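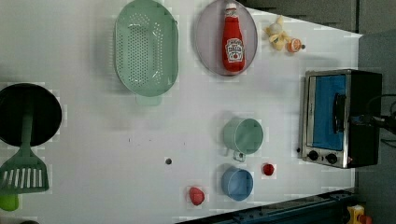
Kitchen table with play food, cups and toaster oven, overhead view.

Urnik Open Day: Frequently Asked Questions

When is it?
The robotics lab at Urnik is open to visitors one day in July, starting at 9 a.m. Each demonstration runs 40 minutes.

Do I need to register?
Yes. Write to Maribel Betancur at the front desk and give the number of people in your group. Groups are limited to nine.

What does the arm do?

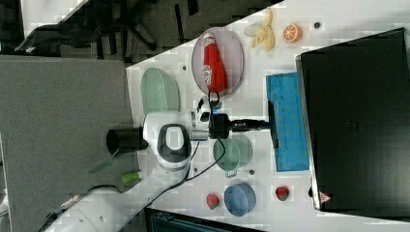
Each run is a pick-and-place task on household objects, set by the operator before the start. The object list is posted at the door. Layouts change between runs, but some items may stay where they were, such as the ketchup bottle lying on its plate or the mug below the gripper fingers. Visitors may suggest the next object to be picked.

Is the arm remote-controlled?
Both modes are shown. Jannik Steinbach operates the arm by hand in the first part and starts the automatic program in the second.

Can I touch the objects?
Only when the arm is powered down. Stay behind the floor line during a run.
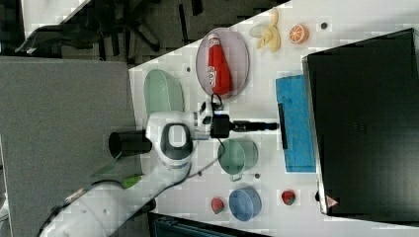
Arm over the table, gripper pointing toward the blue item.

Is the food real?
No. All food on the table is toy food.

Can children attend?
Yes, from age nine, with an adult.

May I take pictures?
Yes, without flash. Flash interferes with the wrist camera.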